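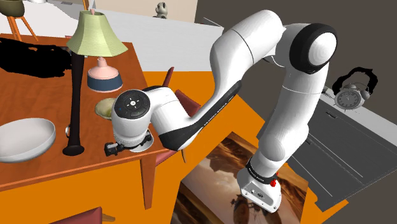

Ticket: Planner clips the lamp on the way back from the table
Component: Zamudio planner, Jistness scene loader
Status: closed
Opened: Feb 26, 2023

Hi all, me again with the dining table scene! I'm running the pick task in sim and I keep getting plans that go straight through the lampshade. The approach is fine. The gripper comes down by the near corner of the table where the round dish is, no complaints at all. It's the retreat that goes wrong - the wrist swings left and up, passes through the green shade like it's made of air, and Zamudio still reports the path as collision free.

What I've tried so far:

Bumped the safety padding on the arm links. No change, except that now it refuses to plan near the table edge (fair enough).

Swapped planners. Same result with both, so I stopped blaming the planner.

Turned on the collision overlay in Fustance. Okay, so this got interesting. The table has a collision shape, both red chairs have one, the cabinet with the alarm clock has one. The lamp has one too, but it only covers the stem. The shade has nothing.

Log from the loader, trimmed:

[warn] mesh lamp_02: 2 parts, 1 hull built
[warn] mesh lamp_02/part_1: open surface, skipped
[info] scene ready, 131 bodies

So it's an open surface and the hull builder skips it, with a warning that scrolls past in half a second. I must have loaded this scene a hundred times since November and never once read that line.

Update 1

Tried the suggestion from the Darnov channel to force convex hulls for everything. It does fix the shade! Out of 100 runs with random start poses, zero went through the lamp. But now the bowl on the near part of the table gets a solid hull, inside and all, so anything that has to be placed in it is stuck hovering over the rim. The shallow dishes have the same trouble, only less of it. I can't ship that to the folks doing the placing tasks.

Also planning time went up, 1,050 ms on the slow cases. I can live with that but I don't love it.

Update 2

Got it, I think. You can set the hull mode per part, it just isn't in the docs page (it's in the changelog, way down). What I have now:

lamp_02/part_1: convex
bowls and dishes: decompose, max 47 pieces
everything else: default

Ran the same 100 start poses again. Nothing through the shade, and the placing test into the bowl plans fine. Planning time is back to normal on my machine.

Two leftovers, and I'm happy to split them into their own tickets if that's easier:

- "open surface, skipped" should be an error, or at least get repeated at the end of loading. Please please please.
- The pot up on the stand in the back probably has the same problem. It's well out of my way so I haven't checked.

Closing this one. The config is in the scene folder if you want to copy it.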